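Suture practice bench: end-of-session check
Karkoline skills room, bench 16. Checked by Kálmán Somogyi.

Sharps bin under the fill line: Yes. Barely. Swap it before the evening group.

Needles counted out and counted back: Pending. The last one is still on its thread, and I don't sign for needles that are still on their thread.

Pad fit for reuse: Arguable. Two cuts are fine. A third and we're practicing on confetti.
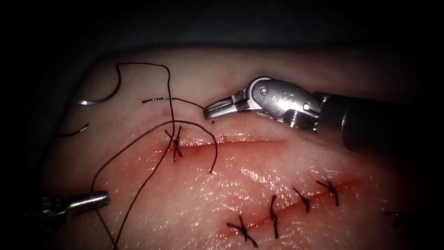 Tails trimmed to one length: No. Vendula Paulík wants them even. The students want to go to lunch.

Slack thread kept under control: Needs work. Long thread catches on sleeves, and sleeves are how needles end up in the parking lot.

Fake blood wiped off the bench: Yes, after a reminder. Also off the light switch, after a second reminder.

Lamp arm tight: Holding. The screw has been "on order" since December.

Gloves in the right bin: 49 in, one in the recycling. I moved it.

Recheck at 2000.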